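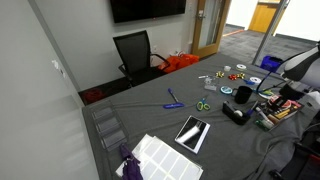
Ornum tablet, second sitting, October 22, 2025. Picking up where the setup notes stop. It's charged, updated, signed in, and paired with the Toston keyboard folio, and I have to say I like it a lot more than I did after the first go! The lag when you wake it from the folio is gone with the current firmware. The big table with the dark gray cloth was covered in craft and gift-wrapping stuff, so I took the black mesh chair under the TV and did the whole typing test with the folio on my knees, and it held. The hinge has enough stiffness that the screen doesn't flop back when you tap it, which was my main gripe with the old folio.

**Typing**

Wrote these notes on it, up to the PDF part. Key travel is short but there's a proper click at the bottom. The apostrophe key is narrow and I keep hitting return (getting better by the end of the page). Shortcuts that work out of the box: copy, paste, undo, app switch, search. Shortcut that doesn't: screenshot. It opens the brightness slider. Holding the same keys a bit longer does take the screenshot, after the slider, so you get a nice picture of the slider.

Trackpad: two-finger scroll is smooth in the browser and jerky in mail. Same on battery and on the charger. I think it's the mail app, as a plugged-in mouse does the same thing there.

**Notes sync**

The part I was looking forward to. Pulled my whole Uysal Notes library onto the tablet, more than 3000 notes going back to the first version of the app. Expected to leave it overnight. It was done before I'd finished lunch, and search worked while it was still pulling! Typed "router" halfway through and got hits from the notes already down, with a little line saying the rest was coming. Lovely touch.

Checked afterward:

- tags all there, nested ones too
- checklists keep their ticks
- tables okay, except the wide ones, which get squashed instead of scrolling sideways
- handwritten notes open as pictures until you tap edit, then they turn back into ink
- locked notes ask for the passcode every time, even right after unlocking. Setting for this? Couldn't find it.

Made a conflict on purpose. Turned wifi off on the tablet, edited a note there, edited the same note on the laptop, turned wifi back on. It kept both and put the tablet's copy next to the original with "copy" in the title. No merge, but nothing lost, and I'd take that over a clever merge that eats a paragraph. Tried again with a checklist and got the same result. 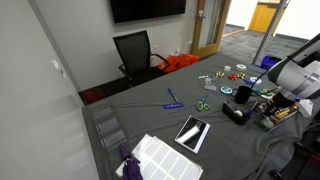

*Blue pen and green-handled scissors on the gray cloth.*

**PDFs**

Used the Sodircombe wiring manual, 266 pages, scanned, with huge fold-out diagrams. Everything we own has choked on this file at one time or another. The Ornum's own reader opened it straight away and page turns were fine until the fold-outs, where it goes gray for a moment and then snaps in sharp. Zooming into a diagram and dragging around is really pleasant. I lost a good chunk of the afternoon just following cables with my finger.

Markup is good with the stylus. Highlighter snaps to a straight line if you pause at the end of the stroke. Palm rejection let me down only in the bottom corner, where my hand kept turning the page. There's a lock for that under the three-dot menu (not under Settings, where I looked first).

Export: "flatten" gives a file anyone can open. "Editable" gives a file the laptop reader opens with the highlights missing. Write this on the sticker on the back of the tablet before someone sends a blank manual to the Sodircombe office.

Split screen with the manual on the left and notes on the right is the way I'd use this every day. Text drags across fine. Dragging a picture across drops in a link to the PDF instead. Long-press, copy image, paste works.

**Memory**

Had the manual, notes, mail and a browser full of tabs open together, and the browser started reloading tabs when I came back to it. System page showed the reader alone using 2 GB with the manual open. Closed the manual, usage dropped, tabs stopped reloading. The other reader (the free one from the store) uses much less but blurs the fold-outs, so there's your choice. I'm sticking with the built-in one. 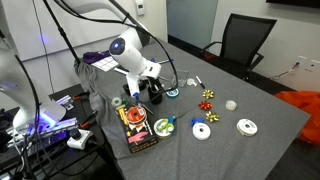

*Black pen holder on the felt tabletop.*

**Battery**

No proper rundown test yet, so take this loosely. Typing and reading barely touch it. The sync made the back warm near the camera, warm enough to notice through the folio, and it cooled off quickly once the library was down. Folio draws its power from the tablet and there's no separate gauge for it. Standby needs checking over a full night with the folio closed, then again with it off.

**Compared with the February notes**

Went back and read what I wrote on the loaner in February. Complaints then were wake lag, stylus dropping its pairing, and the speaker buzz on calls. Wake lag fixed. Stylus hasn't dropped once today. Haven't made a call. The wide-table thing in Uysal was on that list too, with an exclamation mark next to it, and here we are.

**Still to do**

- call test, speaker and headset
- overnight standby
- second display over the cable, see if split screen carries over
- ask Uysal support about the passcode setting and wide tables
- guest profile: does it see the synced library? It had better not
- try the folio with the other tablet, same connector by the look of it
- find the spare stylus tips, there were 2 in the box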